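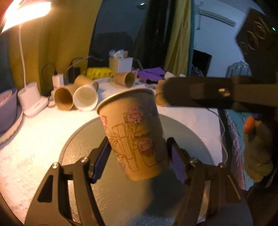 Paper cup test (gripper comparison)

The paper cup test is a bench trial for robot grippers in which a jaw has to pick up, tip, carry and set down an ordinary paper cup without crushing it. I've been running it at home for long enough that people keep asking me to write it up for the wiki, so this is my entry, in my own words, and anyone who has run it differently is welcome to edit.

Origin

As far as I can tell, the version most of us use comes from Zoi Tzavaras, who wrote it down for the Losia builders' group one April. She wanted something cheap that would show the difference between two finger pads in a single evening. Her first notes used yogurt pots, which were too stiff to tell her much, and then she switched to paper cups and never went back. The name Sastwood cup test turns up in a few older threads and means the same thing (Sastwood was the workshop where the group used to meet).

Why a paper cup

A paper cup is a mean little object! It weighs next to nothing, so the slightest bump sends it over. The wall is soft in the middle and stiff at the rim, which means the same squeeze can be fine at one height and leave a dent at another. And it tapers, so flat jaws closing straight in will touch the wider part first and try to push the cup up or down. A good pad tilts a bit to follow the slope – a bad one rides up the wall until the cup pops out.

Equipment

You need a two-finger gripper, either on an arm or held in your hand, a camera that can see both pads, and a table. I like a round mat with a fine grain to it under the cup, on top of a plain white cloth. Kraft cups with a printed pattern are my favorite. The print gives you something to watch, and when the cup turns in the jaws you can see it right away in the playback.

Both of the grippers I've compared most are linkage types with ribbed pads. The Fuser has a long, easy travel and is kind to thin walls. The Vrettos closes faster and feels stiffer in the joints, and I've flattened far more cups with it, though I'll admit I learned on the Fuser and my hands are used to it.

Procedure

Stand one cup upright on the mat. Leave a few others lying on their sides farther back, pointing whichever way they land. Start with the jaws open on both sides of the cup and a clear gap at each pad.

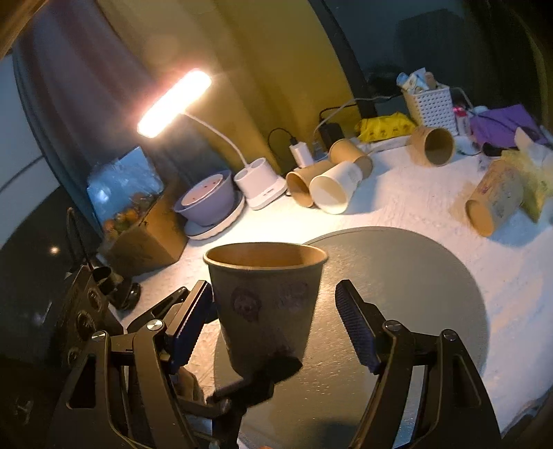 Close slowly until both pads touch, then stop and wait a moment. If one pad gets there first, the cup will lean toward the other one, and that lean is worth writing down because it usually means your approach is off center. Lift, hold, tip it 90 degrees, bring it back and set it down. Then do the ones on their sides, which are much harder, since a cup lying down wants to roll away from the first finger that touches it.

Tzavaras's sheet asks for 60 lifts per pad. My last full run on the Fuser was 57 good ones out of 60, and two of the three misses were cups lying with the mouth facing me, where I had one finger inside and one outside and couldn't make up my mind.

Lighting

This gets its own section because I ignored it for ages. A bright lamp behind the cup puts the near side in shade, and then the camera has a hard time finding the edge of a dark pad against a brown wall. Some builders fix the lamp in one spot for every run. I move mine around on purpose, and my notes are messier for it, but the pads I end up trusting have been through bad light as well as good.

Scoring

Score a clean lift as one and a dent, a slip or a fallen cup as zero. The group's shared log stood at 498 lifts when I last added to it, most of them upright cups. More sideways ones would be very welcome, especially from anyone with a Vrettos and more patience than me.

See also: finger pads, linkage grippers, wrist cameras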